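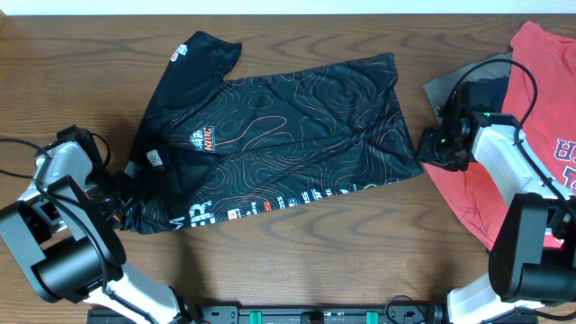
Kit Library: Progress Report to Economou
2021-03-12

Summary

The kit library collects used club shirts, sorts and folds them, and lends them to school teams that have no kit of their own. Your grant covers shelving, rent on the Drareser unit, and part-time wages for sorting. This report covers the work since the grant began. Spending is in line with the budget, and we are not asking for any change to it.

Intake

We have taken in 300 shirts so far. Most came through the Volleo collection points and the rest were dropped off at the unit. Short-sleeved athletic shirts make up the bulk of it. We had expected more shorts and socks and have received very few of either, so the bins set aside for them now hold medium shirts.

Of the 300, 200 have been checked, folded and shelved. The remainder are bagged by club in the back of the unit and will be worked through in the order they arrived.

Folding and checking

Each shirt is laid out on the wooden table before it is folded. We check the collar, the sleeves and the hem for tears, then look over the printing. The table is wide enough for an adult shirt to lie flat with the sleeves out, and the earlier practice of folding on top of the bins has stopped. Folds are more even now and the stacks stay up.

Printed shirts take longer than plain ones. A typical one is the black shirt with thin orange contour lines and the KMC logo in orange and white. It has a patch on the sleeve and a row of sponsor names and logos. Lettering like that can crease if the fold runs through it, so we fold along the sides first and keep the sponsor row as flat as we can. Shirts with cracked or peeling print go in a separate bin for training use only.

Dark shirts were a problem in the early weeks. Small holes are hard to see on black fabric, and several shirts had to be pulled back off the shelf after a second look. We moved the lamp closer to the table and have pulled fewer since.

Labels and storage

Shelves are marked by size and then by main color. Multi-color shirts are shelved under the color of the body, so the black and orange shirts sit with the black ones. Sizes are taken from the label at the collar. Where the label is missing or worn off, we measure across the chest and pin on a paper slip.

We bought two Rollero shelf units, as budgeted. Both are full. Bagged stock is still on the floor and needs to come up before the next large delivery.

Problems

Club logos and sponsor names remain an open question. Two schools have asked if their teams may wear shirts with another club's sponsors on them. We have told them yes for practice and are waiting on the league for matches.

Next steps

Finish checking the bagged stock. Write up the folding steps on one page so new sorters can work without someone beside them. Begin lending full sets in June. The next report will include loan numbers and a list of returned and damaged items.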